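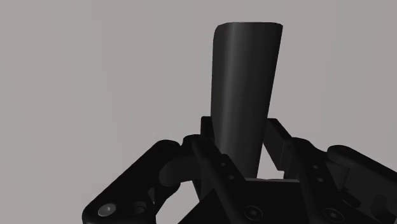 形状データ管理ソフトウェア「Jakano」の新版を提供開始 類似形状検索と簡易レンダリングを標準機能に統合

2025年4月
株式会社Lerero

株式会社Lerero(以下、Lerero)は、製造業の設計・調達部門向け形状データ管理ソフトウェア「Jakano」の新版の提供を開始しました。新版では、これまで別売オプションであった類似形状検索と簡易レンダリングを標準機能に統合し、あわせて検索エンジンおよび権限管理の仕組みを更新しています。現行版を保守契約の下で利用中のお客様は、追加費用なしで移行できます。

開発の背景

部品や治工具の三次元形状データは、設計者ごとに命名規則や保存先が異なり、数年を経過すると所在の特定が困難になる傾向があります。部品番号や品名による検索では、番号体系の変更前に登録されたデータや、取引先から受領したまま未整理のデータが検索結果に現れません。その結果、既存部品と実質的に同一の形状が新規に作図され、金型や検査具が重複して手配される事例が生じます。

Lereroが既存のお客様を対象に実施した聞き取りでは、属性情報が欠落したデータの扱いに関する要望が最も多く、次いで、専用CADを持たない部門での閲覧手段に関する要望が続きました。新版の機能構成は、この二点への対応を優先して決定したものです。

新版の主な変更点

1.類似形状検索
検索エンジンに「Szabo」を採用しました。Szaboは、表面形状から抽出した130項目の特徴量を用いて形状間の距離を算出します。検索条件には、登録済みデータのほか、手元のファイルを直接指定できます。全体形状による検索に加え、面を選択して部分形状のみを比較対象とする検索にも対応しました。縮尺の異なるデータについては、寸法を考慮する方式と、比率のみを比較する方式を切り替えられます。

左右対称品は、設定により同一形状として扱うか、別形状として扱うかを選択できます。初期設定は別形状です。

2.簡易レンダリング
登録時に、無地背景の確認用画像を自動生成します。視点、光源の方向、表面の粗さはテンプレートとして保存でき、部門単位で共有できます。生成した画像には元データの版番号が関連付けられ、形状が改訂された場合は一覧画面に再生成の要否が表示されます。画像の生成は登録処理と非同期に実行されるため、大量登録時も検索機能は通常どおり利用できます。

なお、本機能は形状確認を目的としたものであり、材質の物理特性に基づく外観の再現は対象外です。販促資料等に用いる高精細画像の作成には、従来どおり専用ソフトウェアの使用を推奨します。

3.権限管理
権限の設定単位を、従来のフォルダー単位からデータ単位に変更しました。閲覧、寸法測定、ダウンロード、改訂の各操作を個別に許可できます。協力会社に対して形状の閲覧のみを許可し、寸法測定を制限するといった運用が可能です。既存のフォルダー権限は、移行時に各データへ継承されます。

4.対応形式の拡充
読み込みに対応するファイル形式を63種類としました。中間形式については、単位情報が記録されていない場合に確認画面を表示し、登録者が単位を指定する手順を追加しています。単位が未指定のデータは「保留」の状態で保存され、検索対象には含まれません。

5.重複候補の一覧出力
登録済みデータ間の形状距離が設定値を下回る組み合わせを抽出し、表形式で出力します。抽出結果には、両データの登録日、登録者、版番号、体積差が含まれます。統合または廃止の判断は利用部門が行うものとし、本機能によるデータの自動削除は行いません。

先行利用における運用状況

新版は、空調用継手および工具部品を製造するSkolevmontの設計部門において、先行して利用されています。同社では複数拠点の共有サーバーに保存されていた形状データを一元化し、品名の欠落したデータを類似形状検索によって既存の部品系列へ割り当てる作業を進めています。

同社では重複候補の一覧を月次の図面審査の資料とし、新規作図の申請時には、類似形状検索の結果を添付する運用を定めました。添付がない申請は受付段階で差し戻されます。

Lereroで製品開発を統括するLucian Jitaruは、次のように述べています。
「形状検索の精度は、エンジンの性能に加えて、登録時の単位と版の管理に大きく左右されます。新版では登録手順の見直しに開発期間の半分以上を充てました。検索結果の順位だけを評価するのではなく、登録から廃止までの手順全体で評価していただきたいと考えています」

動作環境および提供形態

提供形態は、お客様のサーバーに導入する設置型と、Lereroが運用するクラウド型の二種類です。両者の機能差はありません。ただし、クラウド型では登録可能なファイルの大きさを1件につき300MBまでとします。上限を超えるデータは、構成部品単位に分割して登録する必要があります。

閲覧にはウェブブラウザーのみを使用し、端末への専用ソフトウェアの導入は不要です。設置型のサーバー要件は、製品資料の「導入要件」の項に記載しています。

価格

利用者数に応じた年間契約とし、同時利用者数の上限が200名までの標準契約と、これを超える拡張契約を用意します。料金は提供形態および保守区分により異なるため、個別に見積書を発行します。閲覧のみの利用者は、いずれの契約においても同時利用者数に算入しません。

現行版からの移行

現行版のデータベースは、付属の移行ツールによって新版の形式に変換されます。変換中は現行版への書き込みが停止されますが、閲覧は継続できます。特徴量の再計算は変換完了後に順次実行され、計算が完了したデータから類似形状検索の対象となります。

現行版で別売オプションの類似形状検索を利用しているお客様は、保存済みの検索条件を引き継ぐことができます。ただし、特徴量の算出方法が異なるため、同一条件でも検索結果の順位が変わる場合があります。形状距離の設定値を社内規程に記載している場合は、移行前に値の見直しが必要です。

今後の予定

8月に更新版の提供を予定しています。更新版では、重複候補の一覧出力に除外条件の登録機能を追加し、審査済みの組み合わせが再度抽出されないようにします。また、外部の購買システムから部品番号と発注履歴を参照するための接続機能を、試験提供の扱いで公開します。仕様および提供時期は、変更される場合があります。

会社概要

商号:株式会社Lerero
事業内容:製造業向けデータ管理ソフトウェアの開発、販売および保守

本件に関するお問い合わせ

株式会社Lerero 広報担当
お問い合わせは、当社ウェブサイトの問い合わせフォームより受け付けています。導入済みのお客様は、契約時にご案内した保守窓口をご利用ください。

記載内容は発表時点のものです。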